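A Blue Cloth for the Work Table

June 19, 2026

Last week Amber Hulme asked me why my table is always blue. I gave her a short answer, but I kept thinking about it, so now I write the long one.

When I started to do small repairs and assembly, I worked on the bare table. Every little screw jumped away and went to the floor. I once spent a whole evening on my knees with a flashlight, looking for one screw. In March I bought a big piece of blue cloth, and I have not worked without it after that. It cost me 18 dollars and it covers the table from one side to the other.

The cloth is not perfect. It makes wrinkles, and I don't iron it as often as I should. If a fold is in the wrong place, a small part can hide in it. So on the area where I work I put a sheet of white paper, flat on the cloth. A dark screw on white paper is easy to find, and I can also write on the paper with a pencil — which screw came from which hole, for instance.
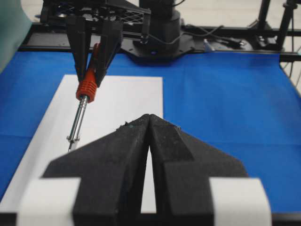
I have more than one screwdriver, but I reach for the one with the red-orange handle almost every time. The handle has ridges near the bottom, and I like this when my hands are tired. The shaft is long, so my fingers stay away from the work and I can see the tip. My friend Isauro Zavala prefers a short one and says that he has better control. We have discussed this too many times already, and he is still wrong!

For practice and for trying new tools I like to use something simple. A flat white board on the cloth, a smaller white block on it, and three red dots in a row on the block. I go from the left dot to the right dot with the tip of the tool and try to come down exactly on each one. It sounds like a game for children, but my hand became much more steady from it. Gemma Whitlock tried it at her home with dots she drew herself, and she wrote me that the middle one is the easiest. For me it is the left one. I don't know why.
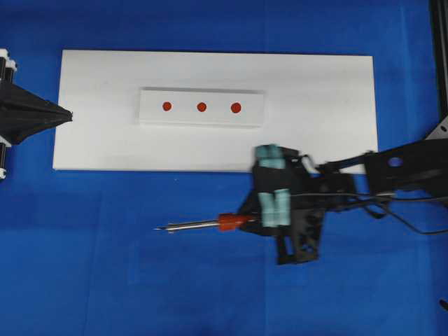
How I take care of the cloth

I shake it outside, never in the kitchen. Metal dust goes everywhere, and my first cloth (a gray one, too thin) left it in the rug for weeks. Then I wash it alone in cold water and hang it over the door until the next morning. Before I put it back, I pass my hand over the table to feel if something sharp was left there.

Beverley Yeoman wrote to ask if a green cloth is also fine. I think yes, if your parts are not green.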